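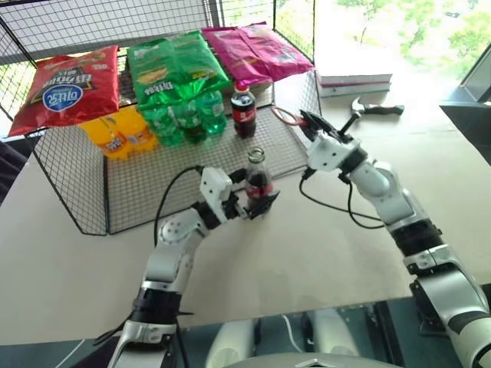 Small glass Coke bottle, wire basket behind it

Glass bottles vs. cans for a big party?

wenjie_liang
Hi all, I'm putting together the drinks for my parents' anniversary in November and I keep going back and forth. My mother grew up with soda in the little glass bottles and she swears it tastes sharper and colder, and I would love to hand her one when she walks in. But we've invited half of Verklow, it seems like, and my brother says I'm being sentimental and should just buy cans. Has anyone here done glass for a crowd? Did you regret it?

tosach_pete
Your brother is right, sorry! We did glass for my niece's graduation, 400 bottles, and I was hauling crates to my truck until past midnight. They weigh a ton. Cans crush down, they chill faster, and if a kid drops one on the patio you don't have to send everybody inside for shoes.

Christos Michailidis
I'll stick up for the glass, Pete. I ran a little lunch counter in Denura for nine years and people would walk right past the fountain to get a bottle out of the cooler. Maybe it's all in the head, but a party is mostly in the head anyway, isn't it? My advice, Wenjie, is to put them on ice the night before and tie a few openers to the table legs with string (they wander off, believe me).
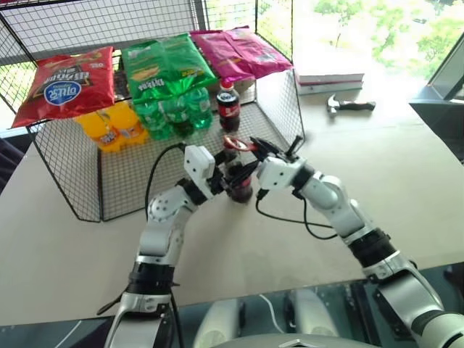

And if the cost worries you, set out one tub of glass for your folks and the older relatives and let the teenagers have cans. They won't care one bit.

tosach_pete
Okay, one tub I could live with. I still say it tastes the same, though. My wife poured me both in paper cups once and I couldn't tell.

Christos Michailidis
Well, there's your trouble, paper cups!

wenjie_liang
Ha, thank you both. I think I'll do one tub with six cases, and cans for everybody else. Christos, how long did yours need on ice? I have two old coolers and a washtub, and the washtub leaks a little.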